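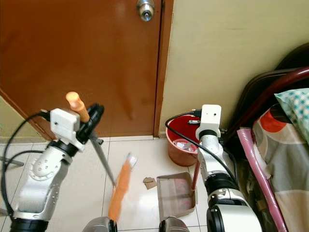 About Jaramillo House Cleaning

Hello, and thank you for stopping by! We are a small, family-run cleaning company on the north side of Flamport, and we have been looking after other people's floors, stairs and kitchens since one rainy February when Yesenia Salinas took on her first five homes with a secondhand car and a bucket that leaked.

Yesenia had spent ten years cleaning offices over in Hadberg before that, mostly at night, and what she missed was daylight and having somebody to talk to. Jaramillo is her grandmother's name. Her grandmother kept a boarding house and swept the front hall before breakfast every day of the week, and a good deal of how we work comes straight from her.

There are 13 of us now, and we still start with a broom. People are sometimes surprised by that (we do own vacuums, good ones, and they come along on every visit), but on a tile floor a broom and a dustpan are hard to beat. You can work along the grout lines, you can get in behind a door, and if a scrap of cardboard has landed on the floor you pick it up in one pass and drop it in the bin by the wall. Then the mop comes out, and not a minute before – mopping over crumbs just moves them to the next room.

What a regular visit looks like

We go from the back of the house to the front, top floor first, and finish at the door we came in by. Floors are swept and mopped, wastebaskets are emptied and wiped, doorknobs and light switches get a damp cloth, and the kitchen gets as long as it needs. If you would like us to leave a room alone, tell us or put a note on the door. We won't be offended, and we won't peek.

You will have the same person each time whenever we can manage it. Most of our customers have been with us long enough that we know where the spare trash bags are and which closet sticks.

Where we work

All of Flamport, most of Hadberg, and the Plusard apartments down by the river, where we also take care of the hallways and the laundry room. Last year we passed 1,000 visits, and Yesenia brought in a cake that was far too big for the office. We ate it for days!

Come and say hello

If you are thinking about having some help at home, call or write and Yesenia will come by to see the place and have a chat – there is no charge for that and no hurry to decide. Saturday mornings are the best time to catch her at her desk.

Page last updated 2020-08-26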